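Section 4. Assigning staff to a two-arm packing cell

4.1 Scope

This section applies to sites that move book packing from a manual bench to a Retel two-arm cell. It covers the change in duties for bench staff, the start-of-shift procedure, and the handling of stops. Mechanical installation is covered in Section 2. Arm calibration is covered in Section 3.

4.2 Roles

One cell attendant may supervise up to two cells. The attendant does not pack. Duties are loading the table, clearing stops, checking finished bags, and keeping the stop log. Staff who previously packed by hand must complete the attendant module before signing on to a cell.

Note: At the Meldale site, packers moved to attendant duty kept their existing shift pattern. Count targets per person were withdrawn, as the cell sets the pace. Site leads should settle this point in writing before the first live shift.

4.3 Start of shift

1. Confirm that the tabletop is clear of the previous order.
2. Check that cables on both arms are secured and can move freely through the full reach.
3. Lay the bag on its back within reach of the right arm and unzip the main compartment fully.
4. Place the books for the order within reach of the left arm, covers up.
5. Step outside the marked line and sign on at the panel.
6. Start the order at reduced speed. Watch the first book from pickup to release.

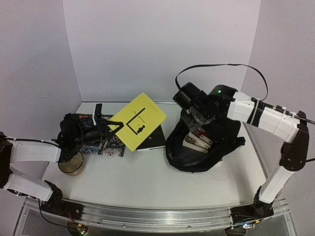
Slim softcover books need closer attention than hardbacks. A cover held only at one edge can bend under its own weight, and the attendant should be ready to pause the cell if the book starts to turn in the fingers.

Caution: Do not reach between the arms to straighten a book or a bag. Press Pause and wait for the panel to read HOLD.

4.4 Clearing a stop

1. Read the code on the panel before touching anything on the table.
2. For code 31 (grip lost), remove the book and return it to the loading area.
3. For code 1032 (bag opening not found), pull the opening wide and tuck straps away from it.
4. Sign the stop log and press Resume.

If the same code appears three times in one order, pack that order by hand and report it to the shift lead. Keep a manual bench available for this purpose.

4.5 Stop log

The log records cell faults. It must not be used to rate attendants. Entries are kept for 200 shifts. Questions go to Kendra Ross, site training, extension 1000.

Section revised May 31, 2023. Approved: A. Tijani.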